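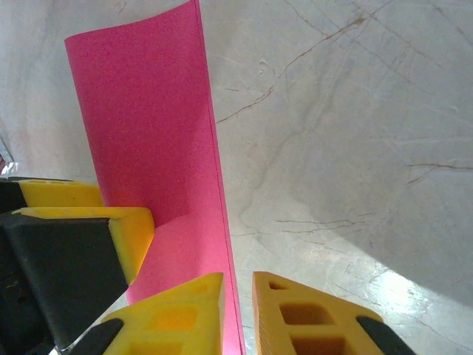 Which finger is better for picking up single sheets of paper, a rigid one or a compliant one?

A compliant finger with a thin, straight front edge is the better general choice, as long as the closing force is limited in the controller. A rigid finger positions the sheet more accurately but creases it if the approach is off by even a small angle.

Rurnska Forum > End effectors > Lattice fingers vs. solid fingers on a two-arm cell

wospina
March 10, 2026
I have finished the first comparison of two printed finger sets for handing thin stock from one arm to the other. Set A is a lattice body with square holes. Set B is the same outline printed solid, with a glued rubber face. Same servos, same Clamance controller, same current limit for both. The stock was colored paper and some flat plastic pieces.

Total attempts were 1,771, of which 973 were run with set A and the rest with set B. An attempt counts as good if the second arm has the part when the first arm opens and there is no visible crease afterward.

Set A was better on paper and slightly worse on plastic. Set B held plastic well, but most of its paper failures were creases, not drops. I'm still sorting the logs by approach angle and will post the table in April.
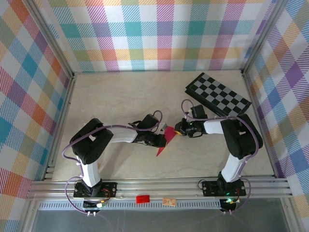 Both arms at the hand-off position, fixed camera.

tolstack
What was the closing current? Lattice fingers get a lot of credit that belongs to a low limit. If you tune the solid set down until it stops creasing, you may find they are the same.

wospina
Limit was 30 percent of rated on both sets. I did not tune per set. That was deliberate, the point was to swap fingers and touch nothing else.

tolstack
Then the result is "lattice is better at 30 percent." It doesn't say much about the fingers at their own best settings. I would sweep the limit before drawing anything from it.

Hauwa Akinola
I partly agree with tolstack, but a sweep on the solid set has a floor. Below a certain current the small servos do not overcome their own gear friction reliably, and you get fingers that stop short at different places each cycle. The lattice lets you stay above that floor and still put low pressure on the part. We saw this with Kershaw fingers on nearly the same arm. The solid ones had no usable window for tissue or thin paper.

tolstack
Fair on the friction. What gear ratio?

Hauwa Akinola
Don't have it in front of me. Stock servos, no regearing.

bmk_controls
Different question. How are you closing the loop on the hand-off? With a wrist camera that near, the sheet covers a large part of the view as soon as it stands up, and the other gripper comes in from the side. I gave up on wrist-only for this and went to an overhead.

wospina
Wrist cameras on both arms plus the fixed one. The wrist view is used for the last part of the approach, where I need the gap between the fingers and the edge of the sheet. The fixed view decides when to start. I tried running without the fixed camera and the start timing got bad.

Glare is the main problem in the wrist view. The surface is glossy with a marble pattern, and a bright reflection near a fingertip will pull the edge detector off the paper. Veins in the pattern do it too, less often. A matte mat would fix both, but then I have to recalibrate, so it is waiting.

bmk_controls
I'd do the mat first. You are measuring fingers through a detector that fails on background, and if it fails more with one set than the other you can't separate them. A finger full of holes gives you more edges in view than a solid one.

wospina
I went through the failures by hand and took out the ones where the detector was clearly wrong. There were 90. They are not in the totals above. They were split close to evenly between the sets, so I don't think it moves the result, but I take the point about the extra edges.

Hauwa Akinola
Did you try masking the fingers? They don't leave the lower part of the wrist view, so a fixed mask per opening width is cheap.

wospina
Mask is on for the solid set. For the lattice it only works at zero load, the body deforms when it grips and the holes shift outside the mask. I could widen it, but then it covers the sheet edge.

ferro_lo
Ukonum has a lattice file with a closed skin on the camera side. Prints slower and is a bit stiffer. It did clean up my masks. I haven't tried it on paper.

tolstack
Stiffer by how much? If the skin takes away the compliance you are back at set B with extra print time.

ferro_lo
Never measured it. By hand it is noticeable but nowhere near solid.

wospina
I'll print a pair and run it as set C, same 30 percent limit. tolstack, I'll add a current sweep on B to the same batch. Mat goes down before either one.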